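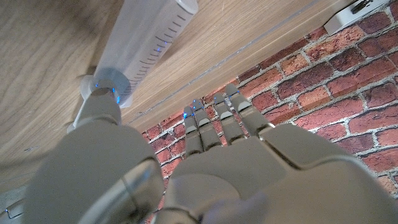

Grey robotic hand by a brick wall

Search this site Go

When should I stop counting frogspawn?

I log a garden pond for the Ilska pond survey. First clumps turned up in February and I put the date in, but more kept coming for weeks. Do I record each new clump or only the first? The form has one box.

vendaletti80

First date goes in the box. Later clumps go under notes, with the date of each visit. Put down the visits where you found nothing new as well - they need those to work out when spawning ended. I stop after two weeks with no fresh spawn. My pond is at 222 metres and runs well behind the ones in the valley, so fill in the height too.

Siren

I just guess tbh. Mine had loads

Cortés

Don't try to count eggs. One clump can hold 1,000 or more, so count clumps, and if they have merged into a mat give the area it covers. Toad spawn comes in strings and has its own form.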